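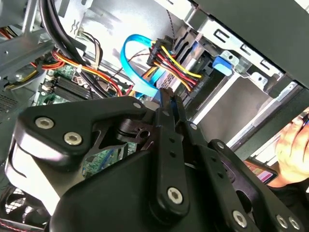

Sýkora Opens Enrollment for Study of Adult Rosacea

Sýkora, a dermatology research company, said in February that it has begun enrolling adults in a study of persistent facial redness linked to rosacea. The study is planned to include 1000 participants at 193 clinics and will compare a once-daily azelaic acid cream with a plain moisturizing cream.

Rosacea often begins as flushing across the cheeks and nose. Over time the redness can stay, and many people also have bumps, visible blood vessels, or a burning feeling when they wash or apply skin care products. On brown and black skin the redness can be harder to see, and a diagnosis may come late.

"Patients tell us they have spent years guessing at what sets off a flare," said Revathi Nambiar, chief medical officer of Sýkora. "We want to give their doctors better information about daily treatment, including for patients whose redness is easy to miss in a short visit."

Participants will apply the assigned cream each morning for 12 weeks and use the same mineral sunscreen throughout. Neither they nor their clinic staff will know which cream they have received. Each person will keep a short diary of flushing, stinging, and known triggers such as heat, alcohol, and spicy food.

Adults with moderate or severe redness may be eligible. People who have had laser treatment of the face within the past 2 months, or who are taking an oral antibiotic for their skin, cannot take part. Study visits and products are provided at no cost.

Somico will supply both creams, and Mukex will manage the diary records. So-yul Yook, director of clinical operations, will oversee the clinics — most of them community practices — through the end of the study.

"Community clinics see rosacea every day," Yook said. "Their patients should be well represented in this work."

Adults who would like to be considered should speak with their dermatologist.

Media contact: Gyu-bin Jin, Sýkora Communications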